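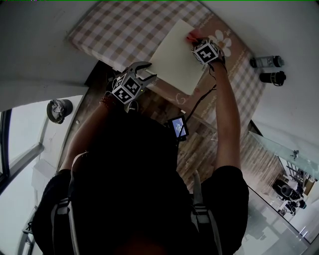 Arms stretched out over a sheet of white paper on the table.

Paper club heads to Mostyn in July

What a month it has been for the Toseck paper-folding club! Members have folded 1,891 cranes for the library's summer window, and the whole lot goes up in Mostyn in July.

Eirlys Mathias started the group with 11 people and a stack of old maps, and she is thrilled with how it has grown (the youngest member is five!). "I thought we'd get a few hundred if we were lucky," she said. Huw Powell is stringing the cranes in 17 long rows, sorted by color. New folders are welcome any evening from 6 p.m., and paper is provided.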